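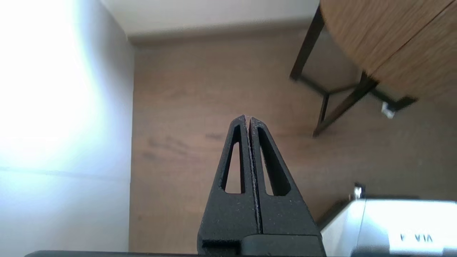
Getting a Wood Floor Through the Year Without Fuss

I have lived with wood floors in three different homes now, and I have made most of the mistakes a person can make with them. The first one I ruined with a steam mop (more on that further down), the second I waxed when it should never have seen wax, and the third is the one I walk on every morning in my socks, and I'm happy to say we get along very well. So pour yourself something nice and I'll tell you how I look after it.

Find out what the finish is first

Before you buy a single bottle of anything, work out what is on top of your wood. Put one drop of water somewhere out of the way, such as inside a closet, and leave it for a few minutes. If it sits up in a bead, you most likely have a sealed floor with polyurethane or something like it. If it sinks in and leaves a darker spot, the floor is probably oiled or waxed, or the old finish has worn through. Wipe up the drop either way!

For wax, rub a bit of the floor in a corner with a clean white rag and a little mineral spirits. A yellowish or light brown smear on the rag usually means wax. Open a window while you do it, and put the rag outside to dry flat afterward.

Everyday sweeping

Grit is what scratches a floor, far more than shoes do. I keep a soft broom hanging on the kitchen door and run it around after supper, and then on Friday I do the whole downstairs with the vacuum. Use the hard floor setting with the brush bar turned off. If your vacuum doesn't let you turn it off, look for a flat felt or horsehair attachment. Mine came from Kotian and it fits the hose with a bit of a shove.

Go with the boards when you sweep, and do the edges last. Dust loves to gather along the baseboards and in that gap under the refrigerator, and a yardstick with an old sock pulled over the end will get in there nicely.

Mopping, and how wet is too wet

Your mop should be damp enough to leave a light film that dries within a minute or two. If you can see puddles in the seams, wring it out again. I use two buckets, one with the cleaner and one with plain water for rinsing the mop head, and I change the rinse water as soon as I can't see the bottom.

For sealed floors I like Umix, the unscented one, and I use half of what the label calls for. Too much cleaner leaves that cloudy, slightly tacky look that makes people think the finish has gone bad. If you already have the cloudy look, go over the floor twice with plain warm water and a well wrung cloth before you do anything more drastic. I once spent 14 dollars on a special haze remover and then found that the warm water did just as well.

Please don't use a steam mop. Mine pushed moisture right down between the boards, and by spring the edges had cupped so badly that a marble would roll along them like a gutter. Vinegar is another one I've given up. It does clean, but week after week it dulls the shine, and you can't mop the shine back on.

Scratches and small dents

Light scratches that haven't gone through to bare wood can often be hidden with a touch-up marker. Buy one shade lighter than you think you need, dab it on, and wipe right away with a paper towel. You can always add more. For a deeper scratch I use a wax filler stick from Tretmont, softened between my fingers, pressed in, and leveled with the edge of an old library card. Don't use wax filler if you plan to refinish soon, as new finish won't stick to it.

Small dents on bare or oiled wood can sometimes be coaxed up with a damp cloth and a warm iron - just a few seconds at a time, lifting it to look in between. I wouldn't try this on a polyurethane floor, where the heat can turn the finish white.

Squeaks

A dry squeak is usually two boards rubbing. Sprinkle a little talcum powder or powdered graphite over the seam, work it in with a soft brush, walk on it back and forth, then wipe up what's left. Graphite is gray and it does show on pale wood, so use talc there. Wipe well, too, because talc is slippery under socks and I have the bruise to prove it. If the squeak comes back after a month or so, the subfloor is probably moving, and that's a job from below with a shim and a bit of glue.

Furniture feet

Felt pads are the best money you'll spend. Clean the chair legs with rubbing alcohol first, let them dry, and press each pad on hard for a slow count of thirty. Dining chairs need new pads far more often than sofas do. Turn the chairs over now and then and pick out the grit, otherwise the felt turns into sandpaper. For narrow or rounded legs the slip-on kind stay put better. Skavurach makes some that have lasted me since last May.

Rugs and dry air

Use a rug pad that says it's safe for finished wood. Some rubber ones leave a yellow stain that won't come off. Shift the rugs a little every few months, too, so the sun doesn't leave you with a dark rectangle.

In winter you may see small gaps open between boards. They generally close again when the weather turns damp, so hold off on filling them. I run a small humidifier in the hall at night, and I top it up when I let the dog out, which means I very rarely forget.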